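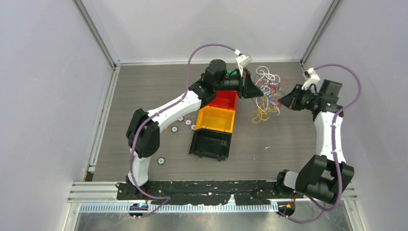
I will defend the cable drawer to anyone, but I've come round to the view that the drawer itself is the problem. Cables don't want to be kept in one deep, dark place where you only meet them by feel! They want bins, open ones, in a row, on a surface you can see, and they want them before you start untangling. A tangle of cables with storage bins on the same worktop looks like a job you could finish by teatime. The same tangle on a bare table looks like a punishment, and I've walked away from plenty of those.

My friend Lucimara Brandão disagrees with me completely. She has one big box, she tips it out every November, and she swears she enjoys the hunt. Fair enough, but she has also bought the same printer lead three times.

What I love is the sorting itself. You find an end, any end, and follow it through with your fingers (never pull, pulling only makes knots) and suddenly a whole loop drops free, and it's marvellous. Small bits are another matter. Caps, washers and odd round things get everywhere, so I'd give them a bin of their own from the start and not worry what they belong to until the cables are done.

And please, throw less away! I kept over 200 leads when we cleared the old Nendora workshop, and 57 of them have since gone to neighbours who were about to buy new. A coiled lead with a paper tag on it is a lovely thing to hand over the fence. I'm doing the adaptors next.

We use cookies to remember your settings. Accept all | Manage choices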